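May
Posted by Chia-jung Ho
3 min read

Notebook, songwriting workshop for the teen group, second block.

Started at 4:30 pm, finished late. Pak-hei took the guitars, I took the lyrics table, Soledad was in the small room for anybody who wanted to talk. This arrangement is better than last month, when all three of us were in the same place and the quiet ones said nothing.

We used the "letter you do not send" exercise again. Ten minutes of writing, no rhymes, no names. Then each person underlines one line and only this line goes into the song. I was afraid it would feel like school. Two of them asked for more time, so I gave five minutes more.

The count of underlined lines since we began is now 73. I typed all of them in the shared file without names. Please do not correct the spelling, Florian – some of the mistakes are on purpose and I can't always tell which.

Musical notes. The Zemidska song is at 58 beats per minute and it is too slow for the singers, they lose breath before the end of the second line. Pak-hei tried it faster and then it sounded cheerful, which is wrong for the words. Next time we keep the tempo and cut the line shorter. The bridge still goes to a chord that I don't like, but the group likes it, so it stays.

The recorder stopped at 30 minutes again. I think it is a setting and not the battery. Dumisani, can you look? The first take of the chorus is lost and it was the good one.

For talks about heavy subjects, Soledad asks that we say the same sentence at the beginning every time: you can leave the room, and one of us will come after you to check. I forgot it today and said it only after the break. I wrote it on the door of the cupboard now.

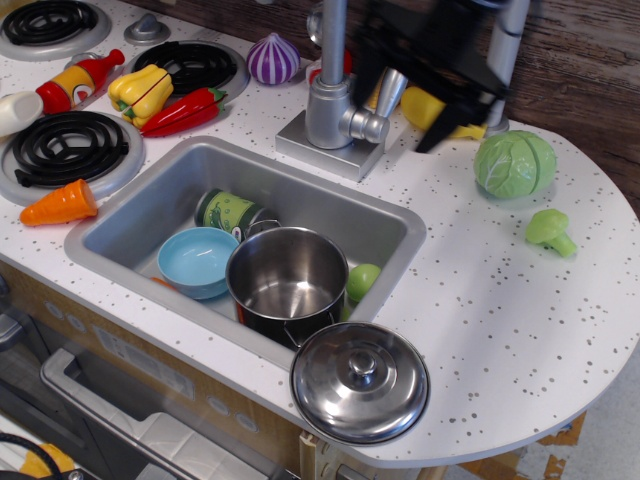 Jakaseck Youth Music Project – Workshop Team

Things to prepare before the next block:

– print the consent page for the recording, the version with the larger letters
– new strings for the second guitar (I have 283 in the strings and cables budget, please ask before you spend it)
– ask Cheng if the hall is free for the small concert, evening only
– shorter second verse, Pak-hei and me

Florian wants to invite parents to the concert. I am not sure. Some of the lines are about home, and the writers should decide first, one by one and not in front of the group. I will ask them myself at the lyrics table.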